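**13 October 2026**

# Wumport's old doors are getting a second life, and the waiting list is already long

If you have walked down Koivisto Lane lately you will have heard the sanding before you saw the sign. The new door library in Wumport opened its shutters this month, and it is a joy of a place. Panelled doors, ledged doors, half-glazed kitchen doors, cupboard doors no taller than a toddler – all of them rescued from houses in the town and all of them looking for somewhere to hang.

The idea is simple. When a household has a door it no longer wants, the library collects it, cleans it up, measures it and puts it on a rack with a tag. Anyone living in Wumport can then come in with the size of their opening and take one home for £12, hinges included. There are 703 doors on the racks at the moment, which is a great deal more than the organisers had hoped for when they put out their first call in July.

Most came from the terraces behind the harbour, where the houses went up in a rush and the builders bought their joinery by the cartload. That has turned out to be a lovely bit of luck, as a door from one end of a street will very often fit a house at the other. One couple on Groltodness Road went in looking for a bedroom door and left with a perfect match for the four they already had, right down to the little bead around the panels. They carried it home on foot, stopping twice for breath and once for chips!

The workshop is at the back, and it is well worth a look even if you have no need of a door. There are 80 drawers of knobs, latches, escutcheons and keys, sorted by size, and a wall of brass plates that somebody has polished to within an inch of its life. Keys are the hard part. Plenty of locks arrive without one, and the library is asking people to check the backs of their kitchen drawers for any old key that fits nothing in the house.

Plustix, the paint and filler shop next door, is giving library borrowers a discount on primer until the end of the year and has lent the workshop a big extractor, so the air is a good deal clearer than it was in the first week. Strip-and-wax evenings have begun as well. Each one has room for 30 people, tools are provided, and you can bring your own door as long as two of you can get it through the entrance. The first evening filled up so fast that a second was added (do book, as turning up on the night is a gamble). Wear something you don't mind ruining, and tie long hair back near the sanders.

A few practical notes. Measure the opening in three places, top, middle and bottom, and write down the smallest. Note which side the hinges are on and which way the door swings. Fire doors can't be swapped for ordinary ones, and staff will turn you away, kindly, if you try. Doors with flaking old paint are kept apart and tested before anyone goes near them with a scraper.

Next on the list are windows, starting with a stack of small sashes from the former Koivisto bakery, and there is talk of a rack just for stair spindles. The library is on the corner by the ferry steps, and the kettle is nearly always on. 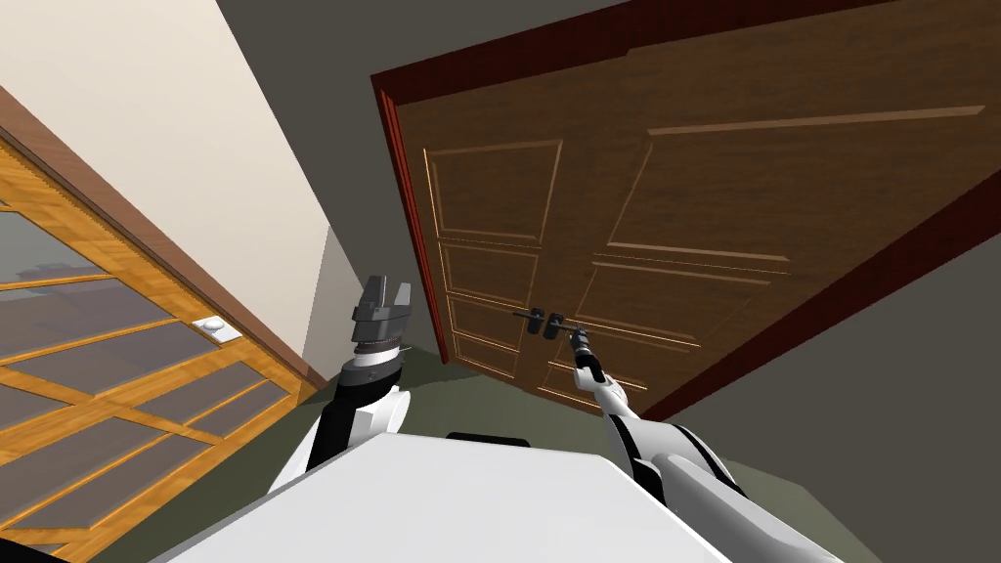
**Can I borrow a door if I rent my home?**

Tenants are welcome, but you will need a short note from your landlord agreeing to the change before you take a door away.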